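Notes from the Road: The Towel Question

Anyone who has stayed in more than a handful of hotels has a theory about towels. Mine is that the number of towels in a room goes down as the number of pillows goes up, and that somewhere in the world there is a suite with 200 pillows and a single damp bath mat. I have not found it yet. I've slept next door to it, I think.

I bring this up because the spring trip is now settled and I have spent the better part of a week reading the room details for three different hotels in Kostovau. The brochures run long on "ambience" and very short on whether you can dry your whole self in one go. One of them uses the word "curated" four separate times, once about the soap.

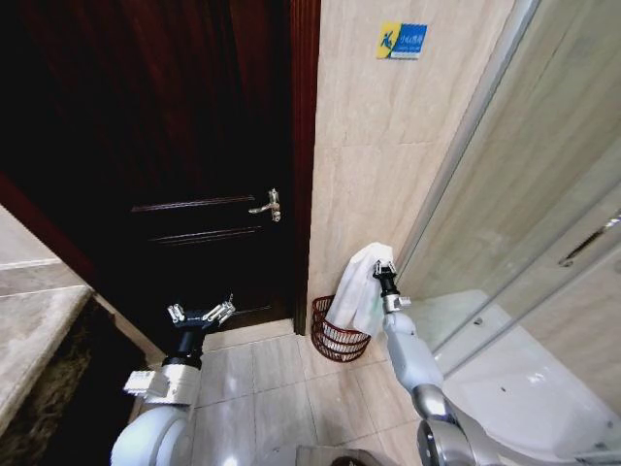
My first night in a hotel on my own was at twenty-two, in a place so cheap that the key was tied to a brick. I came away from it with a lifelong interest in bathrooms, meaning the part of the hotel where the truth comes out. A lobby can lie to you. Lobbies have lamps. But you shut yourself in the bathroom and you know inside a minute what sort of people are running things. I look for a door that closes, with a lever handle I can work with a wet elbow, and I have a soft spot for a sticker on the tile of a man losing his footing. That man has been falling for decades now, in every country I've been to, and he never gets any better at it. I regard him as a colleague. I went down on a bathroom floor myself in a guesthouse outside Kostovau, two trips ago, with a toothbrush in my mouth and no sticker to warn me, and Raimo Tuominen still tells the story at dinners I'm not invited to.

Raimo, for those who joined the list recently, is the other half of the Florkinness walking weekends and the one who handles the bookings. He has asked me to say that the March trip is full apart from two places, both of them in shared rooms, and that people who snore should say so on the form. Last year four people ticked "no" and three of them were wrong.

Back to towels. There are, as far as I can tell, two schools. The first is the Thin School, which believes a towel should be light and quick to wash, and rough enough to take off a layer you weren't using. My grandmother was Thin School. Her towels hung on the line until they could stand up by themselves and you came out of her bathroom pink and alert. The second is the Fluffy School, which wants the towel to feel like a large, forgiving dog. Fluffy towels are lovely in the hand and hopeless on a wet leg, at least until they've been through the wash enough times to give up their pride.

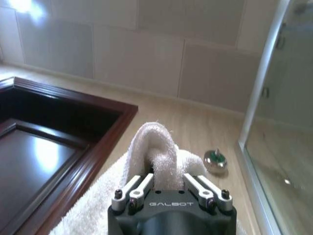 A washcloth in white terry. Terry is the one with the loops.

The loops matter more than you'd think. I had a long talk about them with Reijo Nieminen, who spent most of his working life at the Kemppainen laundry and has opinions that I would call firm. More loops, more surface, more water picked up. Fabric softener coats the loops, and a coated loop just pushes the water around you like a man with a squeegee. Reijo hasn't bought softener since before his kids were born. He uses half the detergent it says on the box, gives the towels a good hard shake before they go on the line, and shakes them again when they come off. I tried it. My towels are better and my neighbor thinks I'm angry about something.

He also told me about weight. Hotel people talk about towels in grams per square meter, and a bath towel at 600 is, in Reijo's words, "a decent towel." I asked what he'd call a heavier one. He thought about it for a while and said, "Showing off."

I took this knowledge with me to the Nomadwood lodge in the fall, where we stayed for the scouting walk. The walk was fine. Mud to the shin for the first hour, then a ridge with a view of some very nice fog. The lodge had good soup, bad coffee and a drying room you could have grown tomatoes in. It also had one bath towel per person for the whole stay, to be traded in only on request, and the request had to be made in writing in a little book at the desk. I read back through the book. It was the best thing I read all season. Somebody had written "One more please, I am quite tall." 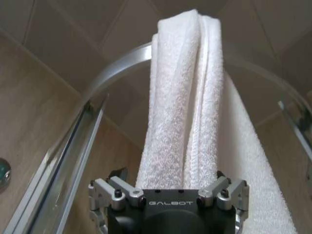 White terry towel, upright.

I should say that Raimo takes none of this seriously. He packs one of those camping towels the size of a paperback, made of something close to what you'd wipe your glasses with, and he says it does the job. I've seen him use it. He pats at himself for ten minutes like he's looking for his wallet, and then he puts his shirt on wet.

So, for March: the hotel in Kostovau we've picked gives two bath towels a head, and I have that by email. Bring a small one of your own for the day bag in any case, as the path crosses the stream at the old mill and the stepping stones are further apart than they used to be, or I am shorter. Boots, not sneakers. The bus from the station goes at ten past and doesn't wait, even if you wave.

Names for the last two places to Raimo by 1st November. If you still have the lodge's blue umbrella from the scouting walk, the lodge would like it back, and so would I, as I signed for it.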